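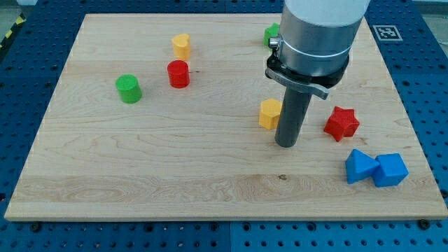 Bronwyn Halliday

Fastening a Board Flat to a Perforated Base

A board that only needs to stay put for an afternoon can be held with clamps or double-sided tape. If you are going to press on it, slide things across it or come back to it for weeks, screw it down. The job takes less than an hour, most of it spent getting the board flat and the holes in the right place.

I used a pale, light-grained board on a blue perforated base made of square sections. The same steps work on any base with a regular grid of holes.

What you need

One board, smaller than the base on every side
Machine screws that pass through the holes in your base, with washers and nuts if the holes are not threaded
A drill and a bit one size larger than the screw
A countersink bit, if you want the heads below the surface
A straightedge at least as long as the board
Pencil, square, masking tape
Sandpaper, 120 and 220 grit
A hand screwdriver

Choosing the board

Sight along both long edges before you buy. A slight bow along the length will pull flat under screws. A twist usually will not, and you will fight it for as long as you own the board. Lay it on a surface you trust and press on each corner in turn. If it rocks, pick another one.

Small tight knots are fine as long as they don't move when you push on them with a thumbnail. Keep them away from the screw positions, where the wood is more likely to split. If the knot stands higher than the wood around it, sand it level with a block. Don't use your fingers, which will dig out the softer grain next to it.

Let the board sit in the room for a few days before you drill. I bring mine in on a Monday and leave it on edge, with air on both faces. I skipped this once in May, when the shop was damp, and the board had cupped enough by the end of the month that I had to take it up and start over.

Preparing the surface

Sand with the grain, 120 first and then 220. Wipe off the dust with a dry cloth. Ease all the edges with two or three light passes of the 220 so they don't splinter. Leave the underside alone unless there is something sticking up on it.

If you want a finish, put the same number of coats on both faces. A board sealed only on top will take up moisture from below and bend.

Marking the holes

1. Clean the base. A single chip of wood under the board is enough to hold one corner up.

2. Set the board in place and line up one long edge with a row of holes. Leave some base showing all the way around. You will want the open holes later for stops, brackets or anything else that has to go next to the work.

3. Check for square by looking at the row of holes along the short side. If the gap between the board and the holes gets wider from one end to the other, turn the board until it doesn't.

4. Run masking tape along two edges so you can lift the board and put it back in the same spot.

5. Decide where the fasteners go. Near the ends of each long edge is enough for a short board. A long one needs another in the middle.

6. Lay the straightedge across the board from hole to hole on the base and draw a line. Do it again in the other direction. The hole under the board is where the lines cross.

Drilling

Put scrap wood under the board and drill from the face. Go slowly at the end so the bit does not tear out the back. The slightly oversize hole lets the wood move a little with the seasons. If you countersink, stop early and test with a screw. You can always take off more.

Fastening

Put the board back against the tape and start every screw by hand. Get all of them in a couple of turns before tightening any. Then work diagonally, a half turn at a time. Stop when the board stops moving. More force than that crushes the wood around the head, and on a plastic base it can strip the hole.

Pull the tape and lay the straightedge across the board both ways. If you see light under the middle, loosen everything and look for debris. If you see light at one end only, slip a piece of card under the low side and tighten again.

Aftercare

Check the screws after a week and then whenever the heat comes on or goes off for the year. When the face gets too marked up, take the board off, turn it over and countersink the holes on the other side.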